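4 min read

I have been told, by three separate articles this spring, that I should own fewer things. One of them gave a number: 104 objects per adult, forks included. I'd like to know who washes up in that house.

My trouble with decluttering advice is that it treats storage as a moral question. Bianka Szilágyi, whose column in the Pendberg weekly I read mostly to argue with, wrote that a mixed basket is "a decision you put off." Maybe. I've put off plenty of decisions, and the basket has never bothered me as much as the 90 minutes I once spent sorting one.

Then there is the shopping. The same people who want you to throw out your junk will sell you a set of matching bins for it. I priced the full Drestetura system and closed the tab at 626 dollars, before lids.

I don't doubt that some people feel calmer with clear shelves – I've visited them, and they seem fine. I only doubt that the shelves did it. Calm people may just be tidier to begin with.

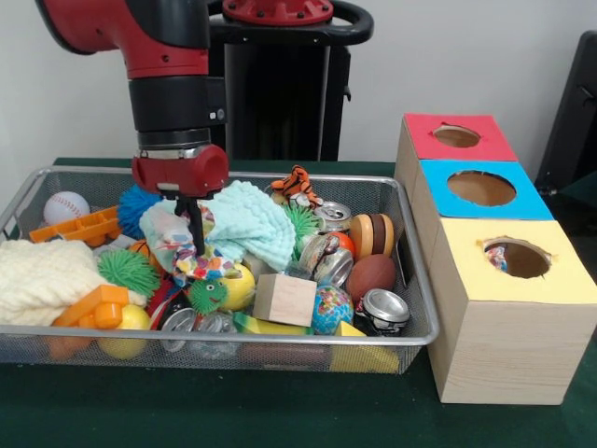
What I do with the mixed basket

I tip it out once a year, in August, and put most of it back.

Contact | © 2024 Endgate | Back to top

We use cookies to improve your visit. Accept | Settings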